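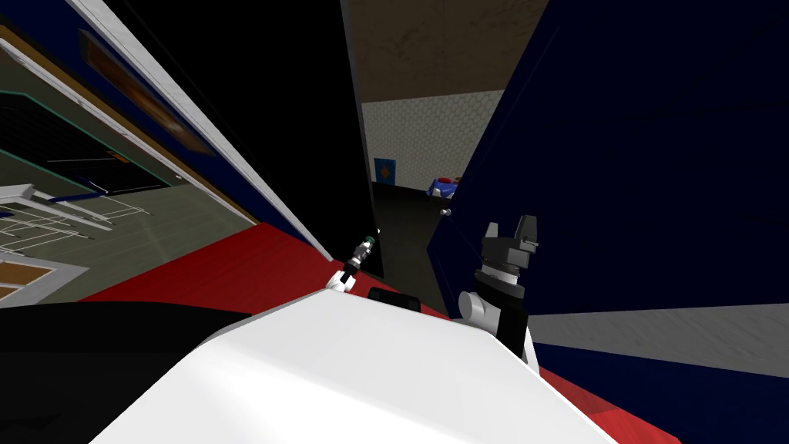
How many demos before I train, and do I throw out the clumsy ones?

jamthorpe_garage
23 Oct 2018

Hi all! First post, long one, sorry. I've been recording teleop demos in Urnia with the two-armed Nicholas model and I'm having way more fun than I expected. The goal is simple enough on paper: drive up to a thing, line up one gripper, grab the thing, put it somewhere else. I drive everything by hand, save the episode, reset, go again. After that it all goes into Treren for plain behavior cloning.

So far I have 200 episodes. Most are decent, a few are lovely, and there's a pile where I dithered, missed, backed off and tried again. My first policy drives up nicely and then just hovers with the gripper open, forever. It looks like it's thinking very hard.

What I'd love to know:

Do I need a lot more episodes, or better ones? I saw someone in another thread mention 2,015 episodes for a single pick task and my wrists hurt just reading it.

Should the fumbled ones go in the trash? Some of them end in a perfectly good grasp, they just take the scenic route.

And does it matter that a lot of my targets are dark? I picked a house with dark blue pretty much everywhere because I liked how it looked. From the wrist it can be hard even for me to tell where one face of an object stops and the next one starts.

I log the wrist view, the body view, joint positions and gripper opening, all at the same rate. Happy to share more settings if that helps. Thanks in advance, this place has already saved me twice just by searching!

wristcam_fan

Welcome! Oh, I love this stage, when it half works and you can tell it wants to work.

I'd bet on the hovering being a pause problem before I'd bet on episode count. Think about what you do with your hands when you reach the object. You stop. You look. You check the other view, nudge a little, look again, and only then close. All that time you are recording "gripper open, not moving" over and over, with nearly the same picture every step. The policy learns it beautifully! Standing still is the most common thing you ever showed it at that spot.

Open one of your episodes in the Treren viewer and step through the last stretch before the close. You're hunting for long runs where the frames look like this one, fingers wide open over a big navy surface, and the joint numbers hardly change:

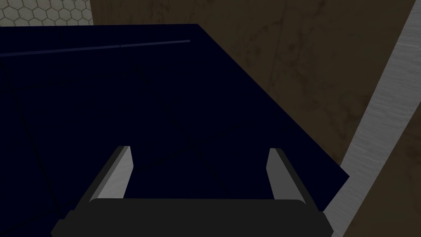
Page 4 of 6

If a run like that goes on and on, trim it. I cut any stretch where the joints and the gripper opening both sit still, but I keep a few steps on each side of the cut so the motion doesn't jump. Treren has a trim tool under the episode menu, and you can run it on a copy of the folder. Please do use a copy. I have a sad story from March that I won't go into.

Then retrain on the same 200 before you record anything new. It's so tempting to go collect more, I know, but you want to find out what the trimming did by itself.

On the fumbles, keep the ones where you recover! A miss followed by a back-off and a good grasp is gold, it shows the policy how to get out of trouble. The ones I drop are where I lost the object completely or forgot which arm I was driving (it happens, more than I'd like). If the miss itself was really wild, cut the episode so it begins after the bad move and keeps the recovery.

One more small thing that made a huge difference for me: decide how you'll do the grasp before you press record. Same arm, same side to come in from when there's a choice. If half your demos come in from the left and half from the right, a simple cloning setup can try to split the difference, and the middle is no good to anybody.

Have fun with it, and post a clip when it closes for the first time!

blocks_and_bins

more data. 200 is low. also check your gripper action isn't scaled wrong, mine was saved 0 to 1 and the sim wanted meters so it never shut. took me a whole weekend

slow_joint

Agree with most of the long answer above, so I'll stick to the part about dark objects.

It does matter, and it's fun to fix. With dark navy on dark navy the wrist view has very little to go on, a faint edge or a crease if you're lucky. If you can hardly find the corner of the thing by eye, don't expect a small network to find it from a shrunken copy of the same picture. Look at your images at the size the network gets, too. The thin lines you can see at full size may be gone.

What I do in Urnia is record in 6 lighting setups and switch between episodes, never in the middle of one. Move the main light, raise the fill a bit, and change the object color on some resets. Don't drop your dark ones, just stop them from being the whole diet. Mix in objects that stand out from what they're sitting on and the policy gets a chance to learn the motion from the easy cases.

Also vary where the base stops. I spread mine over 4 parking spots per object with a little random turn on top. If you always park in the same place, the policy can do the grasp from memory and hardly look at the picture at all, and then it falls apart the day you park crooked.

And check the gripper scaling like the post above says. It's a two-minute check: replay one of your own saved episodes and see if the fingers close when yours did.

jamthorpe_garage

Wow, thank you! Replayed one and the scaling is fine, fingers close right on time. But the pauses, oh my. I stepped through three episodes and I spend longer staring than driving. Trimming a copy of the folder tonight, then on to the lights.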